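Préhension, séance 4. Notes de cours (S. Howlader), version du 30 décembre 2023
À relire avant le TP. Pas encore corrigé, signalez les coquilles.

Sujet du jour : main à cinq doigts contre pince parallèle, sur objet souple. Objet = le paquet jaune à sangle noire. Bras Lerko, contrôleur Galbraith, même consigne pour les deux effecteurs. 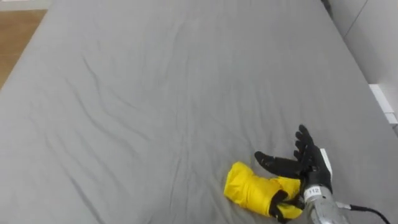
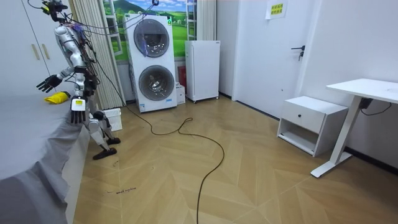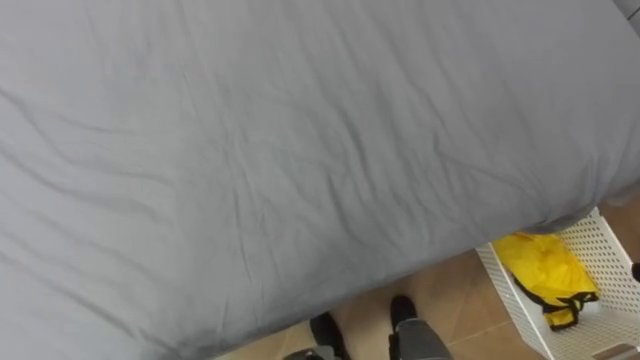 Murdo Kerr trouve qu'on compare mal : d'après lui la pince part perdante, on lui demande de prendre un tissu par le dessus alors qu'elle a été réglée à Arnumside sur des boîtes rigides, et il faudrait au moins changer les mors avant de conclure quoi que ce soit. Remarque juste. Changer les mors = refaire l'étalonnage, donc prochaine séance.

1. Ce qu'on mesure
- Prise tenue 3 secondes au-dessus de l'appui. Moins = échec, même si l'objet retombe au bon endroit.
- Temps entre ordre de fermeture et contact. Lire dans le journal du contrôleur, pas au chrono.
- Courant moteur par doigt. Attention, le pouce a son propre seuil !
- 20 essais par effecteur, objet reposé en vrac à chaque fois. Ne pas le replier proprement, sinon on mesure le pliage.

2. Rappels théorie
Objet rigide : deux contacts opposés avec frottement suffisent souvent (cône de frottement, voir séance 2). Objet souple : la géométrie bouge pendant qu'on ferme. Le point de contact calculé n'existe plus à l'arrivée. Donc soit on pince un pli, soit on enveloppe.
Pincer un pli : rapide, peu de doigts, mais il faut trouver le pli. Dépend beaucoup de la caméra.
Envelopper : tolérant sur la position, lent, demande de la place autour. Problème près d'un mur ou d'un rebord.
La sangle : tentant de la viser. Permis, mais le noter à part dans le tableau (colonne « S »), ce n'est pas la même prise.

3. Caméras
Tête : bonne vue sur la texture, mais la main masque l'objet au moment où on en a besoin. Fixe : voit l'approche, résolution faible sur les plis. On garde les deux flux et on les synchronise après. Décalage relevé en septembre : 151 ms. À revérifier avec le nouveau Nodel, je n'ai pas eu le temps.

4. Réglages de départ
Vitesse d'approche basse puis on monte. Seuil de courant : valeur brute 1180 côté Galbraith, ne pas dépasser sans demander. Câbles : vérifier le mou avant tout mouvement ample du bras, surtout poignet tourné. Arrêt d'urgence à portée de main de celui qui ne tient pas le clavier.

5. Questions restées ouvertes
Sheena Semple propose de compter comme demi-réussite une prise qui glisse mais ne lâche pas. Je suis contre, trop subjectif. À discuter.
Doigts gantés ou nus ? Le frottement change, l'usure aussi. Pas de données chez nous.

Pour la prochaine fois : tableau rempli, un par binôme, plus une demi page sur les echecs (où ça lâche, quel doigt en premier). Les journaux bruts dans le dossier commun, nommés avec vos initiales svp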